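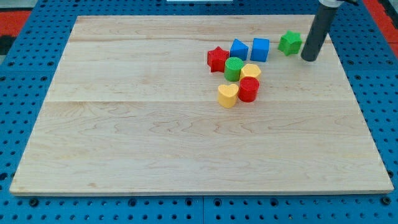
Should the children of very rich families be handed the company along with the money? They should get the money if their parents want them to have it, and they should apply for the company like anyone else.

Opinion, 26/10/2024

I have written about family fortunes for long enough to see the same handover several times. The founder turns 70 or so, the lawyers draw up the trusts, and a son or daughter who has spent three years in the marketing office becomes chief executive. The press release talks about values. The share price, if there is one, drops a little.

Take Coser, the furniture chain. The founder left it to his two daughters in equal parts, and neither could outvote the other. From February on, they could not agree on a budget. The company had 98 stores and 1,723 employees at the time, and those employees read about the dispute in the papers like everybody else. I don't blame the daughters much. They were given a job that neither had asked for and a rule that made it impossible.

Kopecký, the brewing family, did it differently. All 4 children inherited shares and none of them got an office. An outside manager runs the business and reports to the family twice a year. The children are still rich. One breeds horses, and the beer tastes the same.

People tell me this is cold, and that a family name on the door should mean a family member behind the desk. I understand the feeling. But a fortune is private property, and a payroll affects people who were never in the will.

Genen and Fleto are both due for a handover soon. I would like to see each of them advertise the top job.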